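Reviews > Automation > Interviews

Catex wants to rent you an arm
February | Interview by the reviews desk

Amedeo Rinaldi has been selling the Catex bench kit for two years, and he has an answer ready for most complaints. The kit is an arm, a two-finger gripper with a wrist camera, and a subscription to the software that teaches it new jobs. His pitch is aimed at small studios and craft suppliers who mix, pour and pack by hand.

"People hear robot and think of a car plant," he says. "We think of a table."

I asked what it does at the table that a part-timer doesn't. He talked for a while about consistency. When I asked for numbers he offered one: the gripper is rated for 1000 hours before the finger pads need changing. That tells me when I will be buying pads. It tells me very little about how much paint ends up in the right cup.

Rinaldi agreed, up to a point. "We don't publish a spill rate. Every shop is different. A full cup is one thing, a half cup is another." Would he publish one for a full cup, then? "It's under discussion."
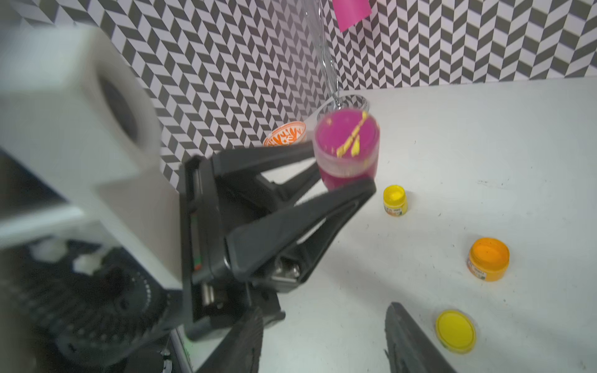 Soft cups are the part of the pitch I trust least. The brochure says the kit handles "everyday containers," and a thin plastic cup is as everyday as they come. Squeeze it too hard and it buckles. Hold it too lightly and it slides. Rinaldi says the grip force can be set for each job and that the software picks a starting value by itself.

"And if the value is wrong?"

"Then the operator corrects it, and it learns."

So there is an operator. The sales page gives the impression that there isn't one, and I told him so. He said the page was written by an outside agency, Pellegrini, and that he would have worded it differently. He has had two years to get it reworded.

On price he was more open. The rental covers the arm and the gripper but leaves out the pads and the training visits. A shop in Horley that took the kit on trial sent it back after two months, he told me without being pressed. "They wanted it to clean up after itself. It doesn't do that."

The closest rival is Ondetel, which sells its arm outright and makes fewer promises about it. Rinaldi calls that approach old-fashioned. I would still like to see both of them work a full shift on the same bench, with someone other than the seller setting out the cups.

Contact the reviews desk | All rights reserved | Back to top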